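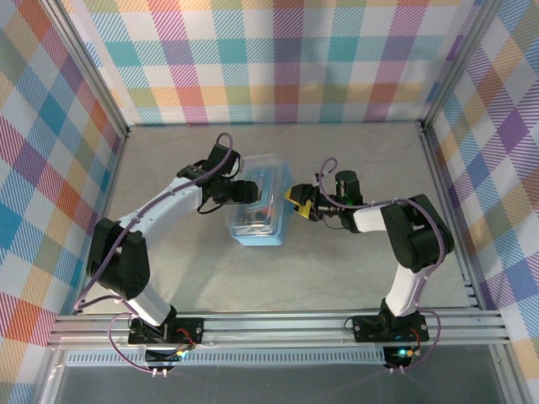 Lunchboxes, lids and plaid: our open day at Culura

I've been wanting to get inside the Culura workshop since 2022, when a friend came home raving about their food containers, and last Wednesday I finally got my chance. Well worth the early tram!

The open day takes up the whole ground floor, and you wander through at your own pace. Nikola Ostrowski met our group at the door and took us straight to the storage room, where every container they've ever sold sits on open shelving. There are 97 of them in the catalogue (I asked) and I reckon I picked up half. Squat ones for cut fruit, tall ones for dry pasta, a lovely deep one that would take a whole batch of Anzac biscuits if you stacked them on edge.

My favourite of the day was a translucent one with a pale blue base and a clear lid. It's such a simple thing, but the colour is gorgeous, soft enough that you can still make out what's inside. It had small dark and reddish bits in it and my sister guessed dried cranberries straight away. I said sultanas. We forgot to ask, so that argument is still going.

I also loved the surroundings more than I expected to. The tabletop is light grey with a marble pattern, and the panels behind it are a cheerful plaid on white, with stripes of pink, teal, orange, yellow, purple and blue. It reminded me of the picnic rugs we had as kids, and I'd happily have curtains in it.

After morning tea (scones, decent jam) Agnes Skjelbred ran a session on packing a lunch that survives a school bag. She's a wonderful talker and very firm about grapes. Her method is to put the heavy things in first, fill the gaps with something that doesn't bruise, and leave a finger's width under the lid so you're not squashing the top layer when you close it. She had us all open and shut lids with our eyes closed, which was a riot, and I came away with strong opinions on corner tabs. The older Nement range has stiff ones. The Wotov lids go on much more easily, though they're harder to get off with buttery hands.

The seconds table is by the exit and you'll want to leave room in your bag. I bought two small containers and a spare lid in a colour they've discontinued.

Practical bits: entry is free but you do need to book, and the tour takes almost 3 hours if you stay for Agnes. Parking out the back is tight. Wear flat shoes, the floor is concrete all the way through. The next open day is in November and I've already put my name down, with my sister's under it.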